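Table wiping

Table wiping is the cleaning of a tabletop by hand, usually with a damp cloth and a liquid put on from a spray bottle. Done in homes, cafes, schools, offices, waiting areas. One of the most common cleaning jobs there is and one of the least written about.

Usual kit: a bottle, a cloth, a table. Round tables are wiped from the rim inward or the middle outward, depending who you ask.

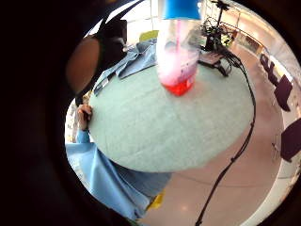
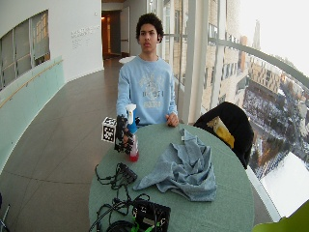
Bottle and cloth on a round table.

Equipment

The spray bottle (also trigger bottle, squirt bottle) has three main parts: the body, the neck or collar, and the trigger head. Body is mostly clear or half-clear plastic so the level can be checked. A dip tube runs from the head down to near the bottom. When the liquid gets low the tube may suck air if the bottle is tipped, so the last bit is hard to use up. Refilling before that point is the normal advice.

Cleaning liquids are often dyed. Color has no fixed meaning across makers, pink in one range is glass cleaner and in another it's for bathrooms. Go by the label. An unlabeled bottle should not be used on anything that touches food.

Cloths: cotton toweling, microfiber, cellulose sponge cloth, old T-shirts. Toweling holds the most water but leaves lint. Microfiber picks up grease well, spoils if washed with fabric softener. Paper towel is used too but is usually treated as a seperate method.

Method

1. Clear the table. Crumbs off first, dry.
2. Fold the cloth in four. Gives eight clean faces, counting both sides.
3. Spray the cloth, or the table if the surface can take it. Keep the spray away from anything electrical.
4. Wipe in overlapping strokes. On a round top, some people go around the rim once, then straight across.
5. Turn to a fresh face when the cloth drags or smears.
6. Do the edge. Sticky finger marks collect on the underside of the rim, often missed.
7. Dry with a second cloth if streaks matter.

Bunched-up cloth works for a quick spill, but it leaves gaps and can't be turned cleanly.

Tablecloths

A fabric-covered table isn't wiped the same way. Blot, don't rub. Spray goes on lightly from the back of the fabric if it can be lifted. Vinyl and coated cloths are wiped like a hard top. Pale greens and grays hide dust, show grease spots.

Regional practice

In the Dillberg area cafes keep one cloth for tables and one for chairs, the chair cloth always darker. At the Feltirport ferry hall all 49 tables are wiped before the first sailing and again at noon, a round that takes up to 20 minutes. The Petrauskas canteens switched to folded cloths in a March some years back and dropped sponges completly. Reltota, a supplier of cleaning goods to hotels, lists 596 items in its table-care catalog, most of them cloths. Seven are just spare trigger heads.

Care of the cloth

Rinse after use, wring, hang open. A cloth left in a heap stays wet in the folds and starts to smell. Machine wash warm, with other cloths, not with clothing. Care tag can be snipped off, it scratches some varnishes.

See also

Dusting
Dishcloth
Oilcloth
Trigger sprayer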